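Alipour Sorting & Packing started in Skarnton in 2000, when Zohreh Dehghan rented a single room over a hardware store and began putting together clothing parcels for families new to town. Homa Ranjbar joined her that December. We moved to Hinberg a few years later and have been in the same building ever since.

## What we do

We take in mixed household goods, mostly clothing, knitwear and packaged items, then sort them, fold them and pack them for onward delivery. Our customers are small shops, housing offices and schools. We pack for 142 of them at present, and most have been with us a long time.

Goods come in through the side door and are logged before anything is unpacked. Garments are checked for missing buttons and pulled threads, and anything that needs mending goes to Zirnevar, our repair shop across the yard. Packaged items are kept apart from clothing until the final box is made up.

## How we work

There are 12 of us. We work at long tables, standing up, with a cloth over the top so knits don't snag. The cloths are white - lint and loose threads show up on white, and we change them when they start to look tired. New starters spend 3 weeks folding before they pack a box on their own. Homa does most of the teaching.
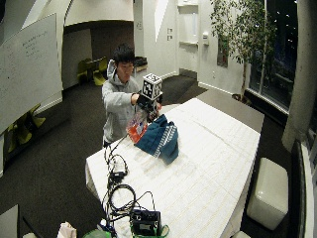

Knits take the most time. They are folded flat and never hung, with the heavier pieces at the bottom of the box. Packets go in last, upright along one side, where the person opening the box can see them first. We don't use filler unless a customer asks for it.

## Visiting and deliveries

Drop-offs are welcome from 8 a.m. to 3 p.m. Please ring the bell at the side door - the front entrance is for the offices upstairs. Larger loads should be arranged with Zohreh ahead of time so we can clear a table.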